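Borkholm practice

The Borkholm practice is a set of working rules for two-arm robot cells in which both arms share one table and only one of them handles a part at a given time. It covers the layout of the table, the position of the idle arm, cable routing, and the checks made in simulation before a program is released. It is used mainly for light assembly and plate handling.

Background

The rules were first written down by Raimo Lahtinen as shop notes for the Tuder cell, a bench with two arms mounted along one long side. Jouko Sjöberg later rewrote the notes as numbered clauses and added the section on simulation. The current text has 6 clauses and a short annex on terms.

Table layout

Clause 1 requires that the work surface be marked with a regular grid, and that parts be placed so that each can be reached without the gripper passing over another part. Flat parts may be set at an angle to the grid, provided the angle is recorded. Both arm bases must stand off the gridded area, on the far side of the table from the operator.

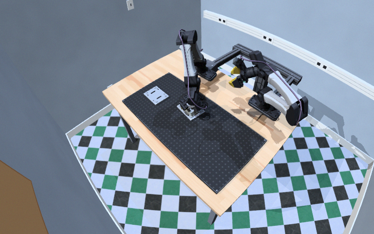 Simulated two-arm cell with gridded work surface. The left arm is over a plate; the right arm is clear of both plates.

Idle arm

Under clause 2, the arm that is not working is held with its gripper open and empty, outside the gridded area. Folding the arm back over its own base is preferred to full extension. The idle arm may not move until the working arm has reported that its gripper is clear of the part. Clause 3 limits the speed of the working arm to 70 millimeters per second when the fingertips are close to the surface.

Cables

Clause 4 deals with external cables. A cable should follow the outside of the forearm and keep enough slack at the elbow and wrist for the full range of motion. Cables are modeled in the simulation as well, though Lahtinen's notes allowed them to be left out.

Simulation checks

Clause 5 calls for nearly 2000 simulated cycles with small changes in part position. Any contact between the arms, or between a gripper and the wrong part, counts as a failure, and the run starts again from zero.

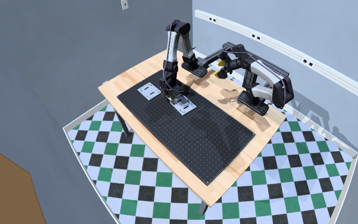 Release and records

Clause 6 requires that the program, the cell model and the log of the simulated cycles be stored under one release number. A change to the base positions or the gripper voids the release. A change to the room model, such as walls or floor, does not. The Ninetti variant of the practice also requires a second reader to sign the log.

See also

Shared workspace
Offline programming
Tool center point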